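Findix School of Interiors
Surfaces and Fittings, Week 3 handout
October 6, 2025

Gloss, glare and the wipeable wall

Read this before the session. Reading it during the session is a tradition I'd like to end.

Last week we looked at paint. This week it's panelling, the sort you find in reception areas, canteens and anywhere else that expects to be leaned on. Gloss white is the usual choice. It cleans well, it makes a narrow room feel wider, and it gives you back every light you put near it, whether you wanted it or not.

Terms you'll need:
Specular reflection: the light comes back as a recognisable shape, such as a tall bright stripe.
Diffuse reflection: the light comes back as a general paleness.
Gloss units: what the meter reads. At 60 degrees, a matt panel might give you 6. Lacquer will give you a good deal more, and a headache.
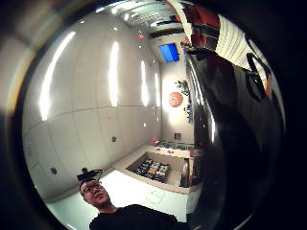
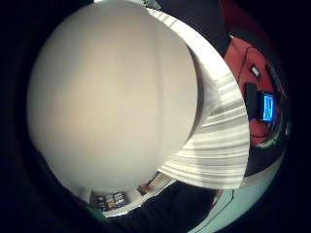
Fig. 1 (first picture): seamed white panels with vertical reflections. Fig. 2 (second picture): highlight on a curved pale surface, very close.

In Fig. 1, look at the seams as well as the stripes. A glossy wall advertises its joints, so set them out on paper first. Fig. 2 is for the highlight: on a curve it runs along the form, and the brightest part has lost its detail altogether.

For next time: find one shiny wall and sketch where the reflections fall from two standing positions. Write up to 300 words on whether you could bear to eat lunch beside it. "It was nice" is three words and will be marked accordingly.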